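Walwood Makers and Menders – Community Help
Home > Robots and automation > Kits and software

Is the Clakoseck simulator pack worth paying for before buying the arm?

Posted by Gilmartin Road Gran
Asked in April – 2 answers

Hello all. I hope this is the right part of the site, and please do move it if it isn't. I've been reading along for most of the winter but this is my first time posting.

My grandson and I have been saving up for one of the Clakoseck tabletop arms, the one with the two-fingered gripper. He is fifteen and very keen, and I am a retired school secretary and rather keen myself, which has surprised the whole family. The arm on its own is dear enough. What we've noticed is that you can buy their simulator pack separately, a computer program with a pretend kitchen in it and a pretend version of the arm, and you can practise picking things up without owning any of the real parts. It is £111 as a one-off, or there's a monthly plan I don't much like the look of.

What I'd love to know is whether it is any good for beginners, and whether what you learn in there carries over once you have the real thing on the table. I also don't want to spend the money and then find our computer won't run it. It's a desktop we bought for his schoolwork, a decent one at the time but no longer young. The shop page tells you everything about the arm and next to nothing about the program.

Thank you in advance, and sorry for going on.

Kevin Ó Dubhghaill

Try the free trial first. Ours ran fine on an old laptop once the shadows were turned off. The manual is poor and the forum is better. Wouldn't touch the monthly plan.

Clodagh Ó Ceallaigh

Welcome! And good for you, I was well past fifty when I started with all this and I've had more fun out of it than out of any evening class. I've had the simulator pack for a bit over a year and the real arm since last summer, so I can tell you how the one led to the other in our house, though I should say I use mine for a small after-school club and that may be a different thing from what you and your grandson have in mind.

First, the computer. Kevin is right about the shadows, and I would add that you should start in the smallest room they give you, the one called Juvley Kitchen. The big warehouse made our machine groan terribly – the fan sounded like a hairdryer – but the kitchen has always been well behaved. The trial lasts 21 days and you get the full kitchen for that time, so you'll know soon enough.

Now, is it any good for a beginner? I'd say yes, with a bit of patience. The arm moves with the keyboard or with a games controller, and please do use a controller if there's one in the house, because the keyboard had me in knots for a fortnight. You pick a worktop, you scatter some household bits over it, and off you go. There are 108 objects in the basic set. Some are lovely and some look as if they were made on somebody's lunch break, but they all have weight to them and they roll and tip in a fairly sensible way. I save pictures as I go along so the children can see what they were doing the week before, and this is the sort of view you get when you're working in close.
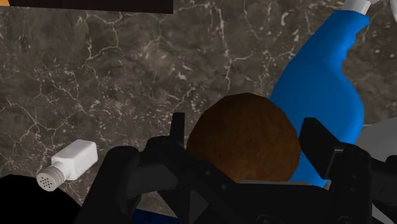
Juvley Kitchen on the dark marble worktop, with the round brown one between the fingers.

I'm fond of the round things for teaching. With a boxy shape you can be quite sloppy and get away with it, but a round one makes you think about how far down the fingers are and whether you're square on to it. My lot go straight for the spray bottle every time, and I let them, and then we come back to the round one and take it slowly. If your grandson wants to write his own little routines there's a scripting window too. One of our older girls left hers going over half-term and it got through around 2,000 practice grabs by itself, which you certainly wouldn't want to do to a real motor.

As for carrying over to the real arm, partly. Planning your approach, opening the gripper wide enough before you go in, moving one joint at a time when you're in a muddle, all of that came across beautifully. Grip did not. The pretend fingers are more forgiving than the real ones, and we dropped a great many things in the first month that we'd have sworn we knew how to lift. The real arm also has a bit of wobble at full stretch that the program leaves out altogether. I wrote to Clakoseck about it and had a very civil reply, but no change so far.

My own grumbles, for what they're worth: you can't rename your saved layouts, the undo only goes back one step, and the marble worktop is so busy that small pale things are hard to pick out if your screen is dim. There's a plain grey one in the settings which is kinder on the eyes.

If it were me I'd take the trial during a school holiday, when he has time to sit at it, and buy the one-off licence if he's still asking for it at the end. It covers two computers, so you can have it on yours as well – and I think you should! Do come back and tell us how you get on. I'm usually on here after nine in the evening once the dishes are done, and I'm happy to send you my list of starter exercises if you'd like them.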